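Oficina Partilhada Irnlow
Ata da reunião do grupo de construção
27 de setembro de 2022

Presentes: Joris Michiels (moderação), Hui-mei Ho (parte eléctrica), eu próprio (ata e mecânica) e dois membros novos que ainda não pertencem a nenhum grupo.
Ausências: nenhuma comunicada.

Peço, como sempre, que me corrijam o português onde for preciso. As correcções ao conteúdo devem chegar antes da próxima reunião.

1. Aprovação da ata anterior

A ata foi aprovada com uma alteração. No ponto sobre as baterias estava escrito que a Hui-mei «comprou» o carregador; o correcto é que ela o emprestou à oficina. O carregador continua a ser dela e deve ficar na prateleira de cima, com o cabo enrolado.

2. Estado do carrinho Tadier

O Joris fez o resumo para os membros novos. O Tadier é o nosso carrinho autónomo de transporte, com quatro rodas e duas delas motrizes, que estamos a construir desde janeiro. Deve levar uma carga de 20 kg em rua normal, à velocidade de uma pessoa que caminha. O chassis está soldado e pintado. A caixa da electrónica fecha, mas fecha mal: a tampa fica torta do lado do conector e é necessário fazer força com a mão.

Eu expliquei o problema do eixo traseiro. A folga que medimos no cubo esquerdo é de 2 mm, o que para mim é demasiado. O Joris pensa que se pode viver com isso durante os ensaios. Discutimos bastante tempo e ficou decidido que eu faço um casquilho novo em latão, porque o torno está livre e o material já existe na gaveta.

A Hui-mei informou que a placa de potência Arkton já não se desliga quando os dois motores arrancam juntos. Ela aumentou o tempo da rampa de arranque para 200 ms e mudou a massa para um ponto único. Um dos membros novos perguntou se não seria melhor um fusível maior. A Hui-mei respondeu que não, que o fusível está correcto e que ninguém o deve trocar sem falar com ela.

3. Percepção da via

Este foi o ponto mais longo da reunião. O programa Atinga, que separa a via do resto (passeio, muro, vegetação, veículos), funciona bem no pátio, onde o chão é liso e de uma só cor. Na rua, a situação é outra. O Joris mostrou no ecrã os resultados com o pavimento remendado. Onde o asfalto está gasto e aparece a gravilha, o programa hesita e por vezes marca a zona como «berma», apesar de ser via normal. O carrinho então abranda e procura outro caminho que não existe.

A Hui-mei acha que a causa principal é a luz. Com o céu branco e uniforme, o contraste entre a via e o lancil fica muito pequeno, e um lancil baixo de betão tem quase a mesma cor que o chão. Ela propõe que não se confie só na cor e que se use também o sensor de distância lateral, que já está montado e até agora só serve para o estacionamento no pátio.

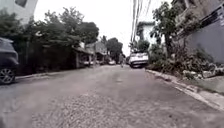
Eu levantei a questão dos veículos estacionados. Numa rua estreita, com carros parados dos dois lados, o carrinho não pode seguir simplesmente a linha do lancil, porque encontra a traseira de um carro. O Joris concordou e disse que a regra deve ser seguir o meio do espaço livre, e o lancil só como limite. Isto obriga a mudar a parte do planeamento, que ele escreveu no inverno e que, nas palavras dele, já não entende muito bem.

Falou-se também das coisas distantes e pequenas no meio da via. O programa não sabe dizer se é uma pessoa parada ou alguém de bicicleta, e muda de opinião de um instante para o outro. Foi decidido tratar tudo isso como pessoa — sem excepção — e reduzir a velocidade até haver certeza. O Joris teme que o carrinho fique demasiado lento. A Hui-mei disse que prefere um carrinho lento. Votou-se, e a proposta foi aceite por todos, também pelo Joris.

Decisões deste ponto:
– nova classe «via degradada» no Atinga, com gravilha e remendos juntos;
– sensor lateral ligado durante todo o percurso;
– vegetação que sai para fora do muro conta como obstáculo, mesmo se é só folhas;
– sem ensaios em rua aberta sem uma pessoa a caminhar ao lado com o botão de paragem na mão.

4. Botão de paragem

O botão sem fios tem alcance suficiente, mas a mola está fraca e o botão nem sempre volta à posição. Foi pedido que se compre um de melhor qualidade. O Joris trata da encomenda e paga da caixa comum. Enquanto não chega, usa-se o botão com cabo de 3 m.

5. Arrumação e ferramentas

A chave dinamométrica estava outra vez fora do lugar. Apareceu dentro da caixa dos parafusos M6. Peço a quem a usa que a ponha na escala mínima antes de a guardar. A aparadeira do torno também deve ser limpa no fim do dia, sobretudo depois de trabalhar latão.

Os membros novos perguntaram se podem usar a impressora 3D. Podem, depois de uma hora de introdução com a Hui-mei. O filamento transparente é reservado para as tampas das luzes do Tadier.

6. Tarefas

Joris Michiels: planeamento pelo meio do espaço livre; encomenda do botão; levar o monitor velho para a reciclagem.
Hui-mei Ho: integração do sensor lateral; anotação das imagens de rua para a nova classe, com ajuda de um dos membros novos.
Eu: casquilho do cubo esquerdo; corrigir a tampa da caixa da electrónica, provavelmente com uma dobradiça diferente.

7. Outros assuntos

A Hui-mei perguntou se o Tadier deve ter uma luz traseira vermelha contínua ou a piscar. Não houve acordo — o assunto passa para a próxima reunião, e cada um traz a sua proposta por escrito.

A data da próxima reunião será combinada por mensagem, quando o casquilho estiver montado.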